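3.2 Shift scheduling and reported sleep

The second part of the study looked at how shift schedules relate to sleep among workers in light manufacturing. Most earlier work on this topic has drawn on hospital staff, whose shifts are long and often change at short notice. Light manufacturing runs on steadier hours, and workers usually know their schedule a month ahead. We wanted to see if the patterns reported for hospital staff also hold in this group.

Participants were recruited at two sites, Bellport and Cuesta. Both run a day shift and a night shift, but they rotate them differently. Bellport moves workers between shifts every week. Cuesta keeps workers on the same shift for a full month and then offers a change to those who ask for it. Pay for night work is higher at both sites. A total of 272 workers agreed to take part, and 113 of them were on nights when the diary period began in November.

Each participant filled in a paper sleep diary on waking. The diary asked for bedtime, time of waking, number of times awake during the sleep period, and a rating of how rested the person felt. Workers who napped before a shift wrote the nap on a separate line. We received 1,925 usable diary entries. Entries with no waking time were dropped, as were entries filled in for more than one day at a sitting, where the worker had noted this. 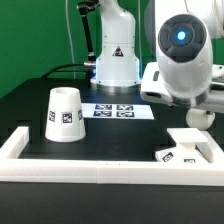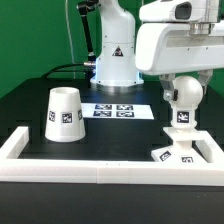
Figure 2. Workstations with a black tabletop and a white robot arm base, green backdrop behind.

Reading time for this section: 2 min

Night workers at both sites slept less than day workers, and their sleep was more often broken into two periods. The common pattern was a main sleep starting soon after the shift ended, followed by a shorter one in the early evening. Workers with school-age children were more likely to report the second period. Several wrote in the margins that they got up to meet the school bus and went back to bed afterward.

The rotation schedule mattered more than we expected. At Bellport, ratings of restedness were lowest on the first two days after a change of shift and rose slowly through the rest of the week. By the time they leveled off, the next change was due. At Cuesta, ratings among night workers stayed fairly even from one week to the next, though they remained below those of day workers.

Commuting is a possible confounder. Bellport workers live farther from the site, and many share rides, so their bedtimes depend partly on other people. We did not ask about commute length in the diary and can't separate its effect from that of rotation. The intake form did ask about caffeine, and its use was similar at the two sites.

Section 3.3 gives the results by age group.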